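Budgeting for two-armed manipulation equipment

Budgeting for two-armed manipulation equipment is the practice of estimating what a robot with two arms and multi-fingered hands will cost a buyer over its working life. The purchase price is the figure most often quoted and the least useful one. Published estimates vary widely, mostly according to who is selling.

Quotation and scope

A typical quotation covers the arms, the controllers and a first set of hands. It often leaves out the table, guarding, spare fingers, cabling, software renewals and the wages of whoever keeps the thing running. Wumpini Gyamfi, in the planning handbook Nutsugah, calls this the "bare arm" quote and advises buyers to send it back. Vendors reply that customers' needs differ too much for a full price. The same vendors usually manage to price the second year of support to the dollar.

Hands are the item most often underestimated. A simple two-jaw gripper has few parts to wear out. A hand with separate fingers has many small joints, and replacements may come only as a complete unit. Pouring, opening containers and handling soft packaging are the tasks generally used to justify the extra expense.
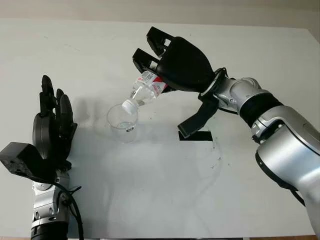 Whether such tasks are worth paying for is disputed. A demonstration shows that a motion can be done, at one table, with one set of objects. It says little about how often the motion fails, how long setup takes, or who wipes up. Gyamfi recommends that buyers ask for failure counts over at least 900 attempts, using the buyer's own containers, before any deposit is paid.

The Loswood purchase

The packing firm Loswood is frequently cited in this connection. Its plan allowed 3 months for installation. The work took 9, and the firm logged 316 hours of unplanned technician time, none of it in the original budget. The supplier, Skirnitz, described the project as a success. Loswood did not order a second system.

Leasing

Leasing is promoted as a way to limit risk. The Fustov lease, a form of contract named after the firm that introduced it, spreads the cost of the arms but treats the hands as consumables, billed separately. Critics note that this moves the least predictable expense back to the customer. Early return fees also tend to be high.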